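Wed 25 June

# Foam or ridged pads? Nasusetti starts its gripper comparison

The robotics workshop at Nasusetti has begun to compare finger pads for its small two-finger grippers. The work started in February with drawings and a list of household objects, and it has now moved to the table. Every pad has to manage the same kinds of things: sticks, cups, small blocks and flat sheets.
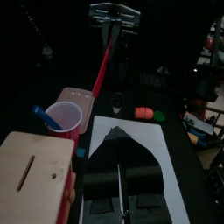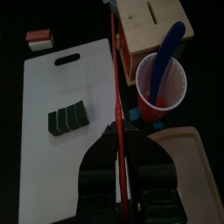 *Views from the wrist cameras. First: foam-padded fingers over a sheet of paper. Second: a red rod between the two fingers, next to the white cutting board.*

## What is compared

Two suppliers take part. Boersma has sent soft pads in 3 thicknesses, and Mekis has sent a harder type which costs less but must be changed more often. The workshop plans 40 attempts for each pad and each object, and the same operator will drive the arms for all of them.

Thin, round objects are the most difficult part of the programme. A long stick can turn between the fingers when it is lifted far from its middle, and then the second arm can't take it over in the correct position. Small blocks are easier to hold, but the fingers easily push the neighbouring block away.

The wrist cameras are also under test. The team wants to know if one camera on each arm is enough, or if a fixed camera over the table should be added. The fingers hide a good part of the view when they are close to an object, so the operators have asked for a wider lens.

## Next steps

The test will run for 6 weeks. After this, the pads go to Zusumwood, where a second group will repeat the attempts with its own controller. Both workshops will publish their results in one table, together with the recordings. The budget for replacement pads is 2,000 euros.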